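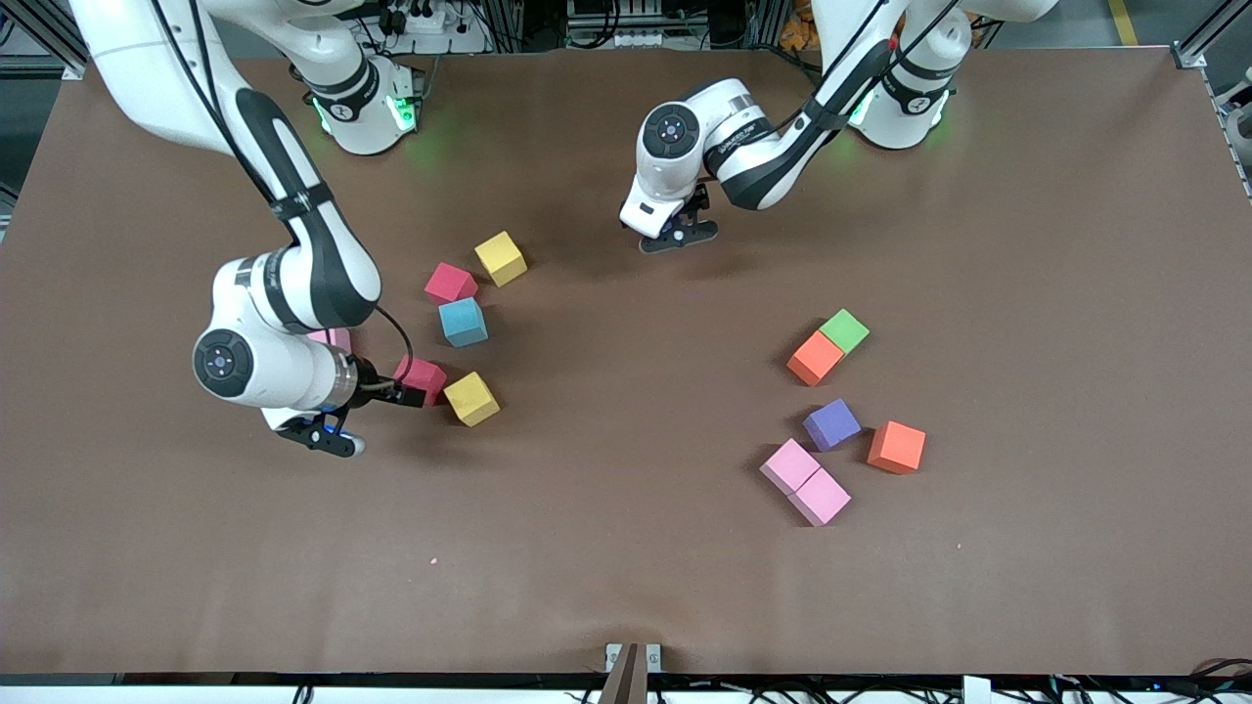 Keltthorpe Cell Safety Workbook, second edition
Reviewed by Benedikt Heitmann

Most small shops and labs that put two robot arms over one table get their safety rules from three places: the arm manual, the gripper manual, and whoever set up the last cell. The Keltthorpe workbook tries to put all of that in one binder. I used it from January on to write the rules for our own two-arm bench, and I have now been through every sheet at least once.

What you get is a ring binder with 63 sheets, a set of wipe-clean cards for the bench, and a download with the same forms as files you can edit. The sheets fall into five sections: layout, risk assessment, daily checks, shared space, and changes. There is no software to install.

The layout section is the plainest and the one I would hand to a new person first. It asks you to draw the table from above and mark the full reach of each arm, then the part of that reach you plan to use. Where the two areas overlap, you shade it in. It also wants every cable on the drawing, including the ones that run along the arm to the gripper, and anything that sticks up over the edge of the table, such as a clamp. I had left the clamps off my first drawing. The reach of an arm with a gripper on it is longer than the reach in the arm manual, and the sheet has a separate line for that.

Risk assessment takes up 20 sheets, and it is slow going. The method is sound. You go task by task, including cleaning, picking up dropped parts and teaching new positions, and you write down who could be hit or pinched and how badly. The trouble is the scoring table, which is printed on one sheet only, so you flip back to it all day. I copied it and taped it to the wall. The workbook is clear on one point many people get wrong: an arm sold as safe to work near is not a safe cell. The gripper, the part it holds and the speed all have to be looked at together. Soft foam parts and sheet metal parts get separate forms, even if the motion is the same.

Daily checks fit on one card. Test the emergency stop, look over the cables, check that the gripper is tight on its flange, clear the table of anything that is not part of the job, and confirm the speed setting. It takes me 5 minutes. The old Wunderlich checklist we used before had more lines on it, and people signed it without reading.

The shared space section is the reason I would buy this. It gives a simple rule for two arms over one table: only one arm may be down in the overlap at a time, and the other waits raised, with its gripper in a known state, at a point you have written down. There is a form for naming those waiting points and another for what each arm does after a stop. The default is that neither arm moves again until a person has looked at the table and pressed reset. I agree with that, though our operators found it tiresome in the first weeks.

Changes is the weakest section. It says any new gripper, new part or new program needs a fresh look, and then gives you half a page to record it. We ran out of room right away. Trunda sells a change log with 1,000 numbered lines, and we use that instead. The workbook also says almost nothing about cameras mounted over the bench, or who may move them.

A few smaller complaints. The rings on the binder do not close well. The cards are glossy and hard to read under bench lights. The index leaves out "reset" and "cable," the two words I looked up most.

The workbook does not replace the standards that apply where you are, and it says so on the first sheet. It tells you which questions to bring to them. If you have one arm behind a fence, the Ivness starter guide is shorter and will do the job. For two arms and people walking up to the table, I would get the Keltthorpe, copy the scoring table, and buy a better binder.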